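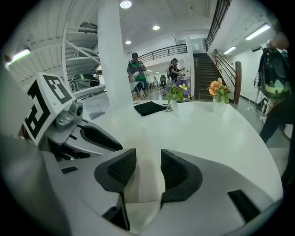

A comment left on the October sheet asks why the back exit at Grurham still gets a pass when the door needs a hard shove in damp weather. Fair point. It is marked as a fail this time, see item 3.

GRURHAM BUILDING – GENERAL SAFETY CHECK
Ground floor and stairs
P = pass, F = fail, W = watch until next round

1. Front exit, opens fully from inside without a key. P
Comment: Mat has been replaced. The old one curled at the corner.

2. Exit signs lit. P
Comment: Side corridor sign is dimmer than the others. Spare tube is in the Sisar cabinet, second shelf.

3. Back exit, opens with one hand. F
Comment: Sticks at the bottom. Frame needs planing or the door needs rehanging. Work order sent to Larkisent. Please do not prop this door open in the meantime – it is a fire door.

4. Occupancy notice posted, 168 persons. P
Comment: Faded but readable. New print requested.

5. Extinguishers, pin and seal in place, gauge in green. P
Comment: All 7 checked and tags initialed. The one by the kitchen hangs low and gets knocked by the mop bucket. 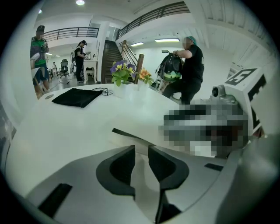 Main room, Grurham, Sat 20 June

6. Emergency lights, 40-minute test. W
Comment: Stair unit went out before the end of the test. Battery ordered. Test again once it is fitted and write the result on the back of this sheet.

7. Extension cords. F
Comment: Two heaters plugged into one strip in the office. Unplugged both. Heaters go straight into the wall outlet. This was also on the last two sheets.

8. Kitchen, stove shutoff reachable and labeled. P
Comment: Label is handwritten tape. It will do.

9. First aid box complete. W
Comment: Short on burn dressings and medium gloves. Shojaei delivers Thursday. Eyewash is in date.

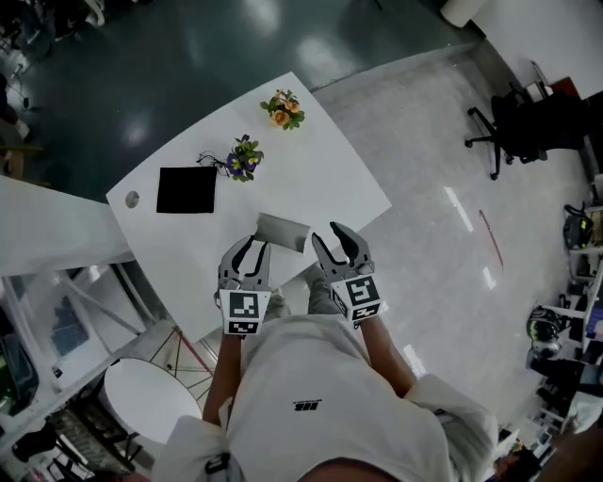

The box by the stairs is separate and was checked with the same list. It is complete, but the lid latch is broken, so it is held shut with a rubber band for now.

10. Stair treads and handrail. P
Comment: Third tread from the top creaks. Solid underfoot.

11. Storage closet, clear space below sprinkler head. F
Comment: Boxes stacked to the ceiling again. Moved the top row to the floor. The shelf is rated for 400 pounds, and the paper boxes are heavy, so keep them on the bottom.

Fails to be closed before the next round: 3, 7, 11. Put replies under the item number, and sign them.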